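Ciremora 주거동 세탁실 이용 안내서
제3장 공용 세탁기 및 건조기의 설정과 사용

본 장은 Okwood 단지 입주자가 공용 세탁실의 기기를 최초로 등록하고 사용하는 절차를 규정한다. 객실 내 세탁물의 분류와 보관에 관한 사항은 제2장을 따른다.

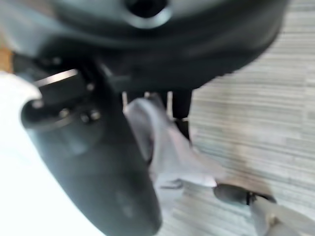
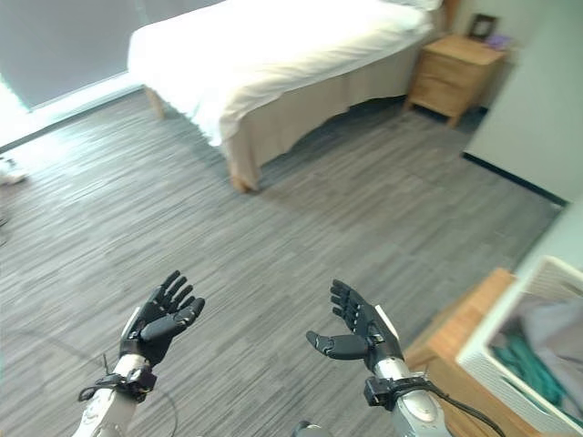
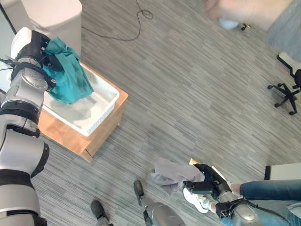
3.1 사용 전 준비

1. 입주 시 교부받은 Usel 카드의 뒷면에서 등록 번호를 확인한다.
2. 세탁실 입구의 단말기에 카드를 접촉하고 호실 번호를 입력한다.
3. 화면에 표시되는 이용 약관을 읽은 후 '동의'를 선택한다.
4. 초기 비밀번호를 네 자리 숫자로 변경한다. 호실 번호와 동일한 숫자는 사용할 수 없다.
5. 카드에 금액을 충전한다. 1회 최소 충전 금액은 4000원이며, 충전된 금액은 퇴거 시 정산한다.

참고: 카드를 분실한 경우 관리 사무실에 즉시 신고하여야 한다. 신고 이전에 사용된 금액은 환급되지 아니한다. 재발급 카드에는 기존 잔액이 이월되나 비밀번호는 초기화된다.

3.2 세탁물의 투입

1. 주머니를 비우고 지퍼와 단추를 잠근다.
2. 의류 안쪽의 취급 표시를 확인하고 물세탁이 불가한 품목을 제외한다.
3. 짙은 색 의류와 흰색 의류를 구분한다. 처음 세탁하는 수건과 침구는 단독으로 세탁한다.
4. 세탁물을 한 장씩 펼쳐 투입한다. 투입량은 세탁조 용량의 3분의 2를 초과하지 아니하도록 한다.
5. 문을 닫고 잠금 표시등이 점등되는지 확인한다.

주의: 기름, 도료 또는 유기 용제가 묻은 직물은 세탁기와 건조기에 투입할 수 없다. 세탁 후에도 잔류 성분이 발화의 원인이 될 수 있으므로 해당 품목은 외부 전문 업체에 의뢰한다.

3.3 세제의 사용

액체 세제는 서랍의 왼쪽 칸에, 섬유 유연제는 오른쪽 칸에 넣는다. 가루 세제는 배수관 보호를 위하여 2층 세탁실에서만 사용할 수 있다. 염소계 표백제는 전 층에서 사용을 금한다.

참고: 세제를 기준선 이상으로 투입하면 헹굼이 자동으로 추가되며 종료 시각이 20분 지연된다. 추가 요금은 부과되지 아니한다.

3.4 코스의 선택과 운전

1. 조작부의 다이얼을 돌려 코스를 선택한다. 별도의 사유가 없는 경우 '표준'을 권장한다.
2. 물 온도를 변경하고자 할 때에는 '온도' 단추를 누른다. 모직물은 냉수로 설정한다.
3. 카드를 접촉하여 요금을 결제한다.
4. '시작'을 누르고 표시창의 잔여 시간을 확인한다.

운전 중 일시 정지는 1회에 한하여 가능하다. 배수가 완료되기 전에는 문이 열리지 아니하며, 손잡이를 강제로 당겨서는 아니 된다.

3.5 건조

1. 건조기의 보풀 거름망을 분리하여 비운 후 다시 장착한다.
2. 탈수가 끝난 세탁물을 털어서 투입한다.
3. 의류의 취급 표시에 맞추어 '고온' 또는 '저온'을 선택한다.
4. 운전이 종료되면 즉시 세탁물을 수거한다.

경고: 거름망을 분리한 상태로 건조기를 운전하지 말 것. 고무 밑창 신발, 발포 고무 재질의 베개 및 방수포는 건조할 수 없다.

종료 후 20분이 경과한 세탁물은 다음 이용자가 공용 선반으로 옮길 수 있다. 선반의 세탁물은 당일 자정에 분실물 보관함으로 이관된다.

3.6 오류 표시

표시창에 숫자가 나타나는 경우 다음과 같이 조치한다.

236: 급수 이상. 기기 뒤편의 급수 밸브가 열려 있는지 확인하고 '시작'을 다시 누른다.
798: 문 잠금 이상. 문틈에 직물이 끼었는지 확인한 후 문을 다시 닫는다.

동일한 숫자가 반복하여 표시되면 전원을 차단하지 말고 Doherty 설비 창구에 기기 번호와 표시 숫자를 통보한다. 이용자가 임의로 덮개를 분해하여 발생한 손상은 이용자의 부담으로 한다.

3.7 정기 점검

매년 4월에 배수관 세척과 건조기 배기관 점검을 실시한다. 점검 기간에는 층별로 이용이 제한되며, 일정은 각 층 게시판에 공지한다. 점검 당일까지 수거되지 아니한 개인 세제와 바구니는 보관함으로 이관한다.

제4장 침구 교환 신청으로 계속

공유 4 댓글 0
안내서 내 검색 검색어를 입력하십시오
최종 개정 2024년 12월 30일 | Okwood 단지 관리 사무실 | 문의 | 저작권 안내 | 맨 위로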